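Slide 1. Title. Say hello, thank Nasrin Ghaffari for the slot. Fifteen minutes, questions after.

Slide 2. Where we are. Metent packs soft fruit by hand on two lines. We want one robot arm in by January. Bukola Ajayi has signed off on planning money only, so no purchase order yet.

Slide 3. The quotes. Brisik came in at 486 per month on a lease, service included. Ular is 410, but service is extra and they bill travel. Read both numbers out loud, the slide is small.

Slide 4. What the quotes leave out. Spare fingers, guarding, floor anchors, training days. Put these on their own budget line. Last time we buried them under "other" and ran over by March.

Slide 5. Simulation before hardware. We test grips on screen first — flat fingers on what looks like a mango, seen from the wrist.
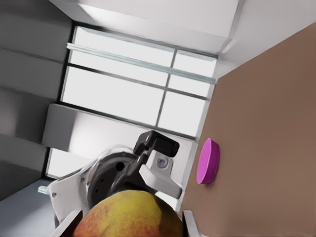 Finger pads are the part we will replace most, so ask both vendors for a price on packs of 100. Ekaette Nwankwo wants that in writing before Wednesday.

Slide 6. Decision needed. Lease or buy, and who owns the maintenance line. Bello Jibrin has the spreadsheet — pause here and let him talk through row 363. Then take questions.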